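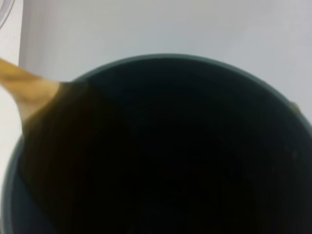 Pouring into the dark bowl, liquid going in at the left side

Getting a brown film off the inside of a dark glazed bowl
Posted by Skellwood in Kitchen and Tableware, February 24, 2021

I have a large round bowl, very dark inside with a matt finish and a rim that is a bit lighter, more of a greeny blue-grey. I use it for steeping and cooling tea. Most days I brew a big pot of black tea, strain it and pour the lot into the bowl to cool before it goes into bottles for the fridge. The photo shows a pour going in.

The trouble is that over the winter a brown film has built up on the wall on the side where I always pour. It's hard to see when the bowl is dry because the glaze is so dark, but if I wipe it with a damp white cloth the cloth comes away tan. Washing up liquid and a sponge takes off a little and the rest stays put. The other side of the bowl is nearly clean.

I don't want to use anything scratchy as the finish is matt and I've already dulled a plate from the same shop with a scouring pad. I was told when I bought it that it is stoneware and fine for hot drinks and food, but there were no care instructions in the box. It doesn't fit in my dishwasher.

Two things I'd like to know. What will shift the film without marking the glaze, and is there a way of pouring that stops it coming back? I also get dribbles down the outside of the jug if I pour slowly, so I tend to go fairly fast.

Jitavine
Tea stain, easy enough. Bicarbonate of soda and warm water. Put a couple of tablespoons in the bowl, add just enough water to make a loose paste and spread it up the wall with your fingers or a soft cloth. Leave it for half an hour, then rub gently in circles and rinse. If there is still colour on the cloth, do it again. Mine took 3 goes, but I had left it for most of a year.

Use a light hand even with bicarb. It is mild but it is still a powder, and on a matt glaze hard rubbing can leave a shiny patch that you will notice more than you noticed the tea. Try it near the foot on the outside first.

If the paste doesn't do it, fill the bowl past the stain with warm water and put in a denture cleaning tablet, or two for a big bowl. Leave it overnight, tip it out, wash with washing up liquid and rinse very well before you use it again. I would keep bleach away from it. There may be fine cracks in the glaze that you can't see against the dark colour, and you don't want bleach sitting in those.

For the pouring, turn the bowl a bit each day so that it isn't always the same side that gets it. You could also aim for the middle, though you will get more splashing that way until there is some depth in the bottom. Running it down the side is the tidier way to pour. I'd carry on doing that and simply rinse the bowl straight after it's emptied. The film gets its hold when the last of the tea dries on the wall.

Tridus
vinegar. works on everything

Joseph (location, not name)
I would go easy on the vinegar. It's good for limescale but some matt glazes don't like acid, and if you leave it in overnight the colour can change. A quick wipe and a rinse is probably all right. Don't mix it with the bicarb either, they cancel each other out and you are left with salty water.

You may have limescale as well as tea, though. If you are in a hard water area the two build up together and the tea colour sits in the scale. Run a dry fingertip down the wall. If it feels rough there is scale, and you'll want a citric acid descaler, made up weak, in for ten minutes at most and tested somewhere out of sight first. If it feels smooth it's only tea and the paste will do.

Filtered water made the biggest difference for me. I cool stock and tea in a dark bowl much like yours and used to scrub it every week. Since changing to a filter jug it gets a rinse and a wipe, and a proper clean in March and again in the autumn.

On the dribbling, that is usually the jug. Fill it only two thirds full and tip it up sharply at the end of the pour so the last bit drops back.

Skellwood
Thanks all. It feels smooth, so I tried the bicarb paste with an old flannel. Most of it came off the first time and the rest on the second. There is a faint shadow left near the bottom which I'll try a denture tablet on when I next buy some. No shiny patches that I can find. I've put a dot of tape under the foot so I know which way round I had it the day before.

6 people found this page helpful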